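Re: Board flatness, blue table
From: Annag Buchanan
Date: March 13, 2021

Gumaro Manríquez wrote:
> The Urstead board still rocks when I lean on the near corner.
> Shim it, or send it back to Gesten? Also, is the knot
> going to be a problem when we refinish?

Don't shim it yet. Take it off, vacuum the holes in the table and check that none of the bolt heads near the front edge stands proud. Then lay a straightedge across the grain, near edge first, and send me the largest gap.

The knot is small. If it is sound, leave it alone. Sand to 220 with the grain and go lightly where the figure swirls, as it tears out easily. One thin coat of oil, both faces, same day. The red star and the yellow heart can go back on once it has cured.

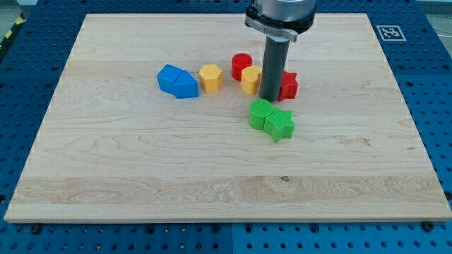
Posted by Annag Buchanan to the Urstead workshop list

The knot sits in the lighter band toward the front, just right of center. Measure there as well.

Annag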